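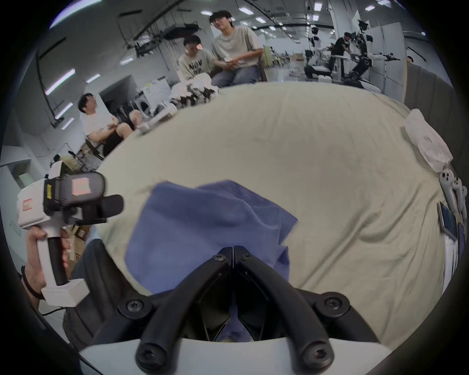 Household Textiles, Unit 4: Creasing, folding and storage

Notes to go with the February session at Mimcombe. Tutor: Kheri Mwakyusa. Bring the fibre chart from Unit 2, as it is not printed again.

1. Why cloth creases

A crease forms when fibres are bent and then held in the bent position. Heat, damp and weight all help to hold them there. In cotton and linen, water gets into the fibre and loosens the weak bonds between its long chains. The chains shift a little. When the cloth dries, the bonds form again in the new position and the crease stays.

Wool behaves differently. The fibre has a natural crimp and tends to spring back, so a wool jacket hung overnight will often lose the marks of the day. Polyester takes up very little water and creases less in wear, but a crease put in by a hot dryer can be hard to remove.

Weave matters as well as fibre. In a plain weave the yarns cross often and have little room to move, so the cloth marks easily. A twill or a satin has longer floats and more give. Knitted cloth is made of loops and recovers better than most woven cloth of the same fibre.

2. Folding

Every fold is a place where the outer side of the cloth is stretched and the inner side is squeezed. A sharp fold under a heavy stack does more harm than a soft fold on top of it. For everyday clothes this hardly matters. For things stored for years it does, and old linen often splits first along the lines where it has always been folded.
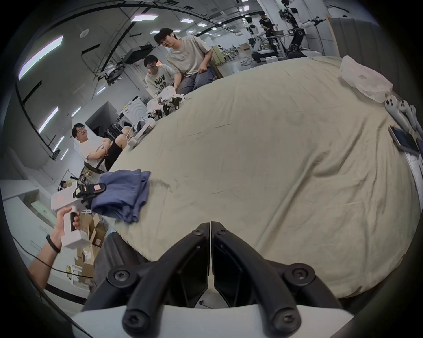

Folded navy-blue garment on a creased bed sheet.

For ordinary use:
- Fold on a flat surface that is larger than the item.
- Smooth the cloth with the flat of the hand before each fold.
- Fold in the length first, then across.
- Put heavy items at the bottom of the pile.

For long storage, change the fold lines once a year. Roll acid-free tissue into a loose sausage and lay it inside each fold. Small flat pieces are better rolled on a tube, right side outwards, with tissue between the layers. Do not roll quilts.

3. Drying before storage

Cloth that feels dry on the surface may still be damp at seams, hems and pocket corners. Check these by hand. Leave clothes to cool and air before they go in a drawer - warm cloth pressed flat will take a crease from whatever is beside it. 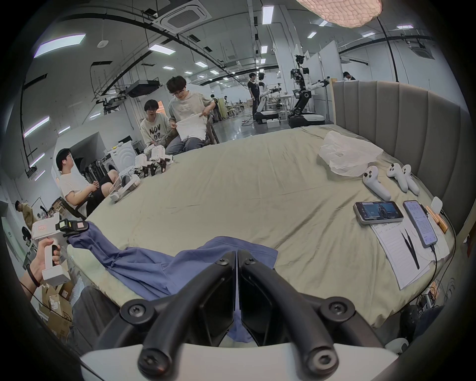 Page last changed: Wednesday, 16:20 (JL)

4. Storage places

Lofts and cellars are poor choices. Lofts swing between hot and cold, and cellars are often damp. A cupboard on an inside wall is better. Leave a gap behind the shelves so that air can move.

Sealed plastic keeps out dust and moths but also keeps in any moisture. Washed cotton bags are safer for anything kept longer than a season. Bare wood gives off acids, so line the shelf with tissue or old clean sheeting and wash the sheeting now and then.

Moth larvae feed on wool, silk, fur and feathers. They prefer cloth with sweat or food on it, so clean woollens before putting them away. Cedar and lavender have a weak effect and should not be relied on. 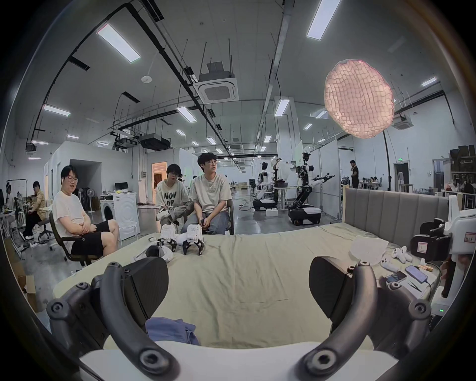
Silverfish are a different matter. They eat starch, and a starched tablecloth in a damp cupboard will suit them well. Wash starch out before long storage and put it back when the cloth is next used.

5. Practical task

Cut four squares of cloth: cotton, linen, wool and polyester. Fold each in half, place under the 505 g weight for ten minutes, then open and leave for five. Measure the angle of the fold with a protractor. Repeat with each square lightly sprayed with water. Enter both readings on the sheet and keep the squares for Unit 5.

Reading: Grurna course pack, pages 195 to 198. Questions about the task to Jucélia Leite in the Drirside workroom.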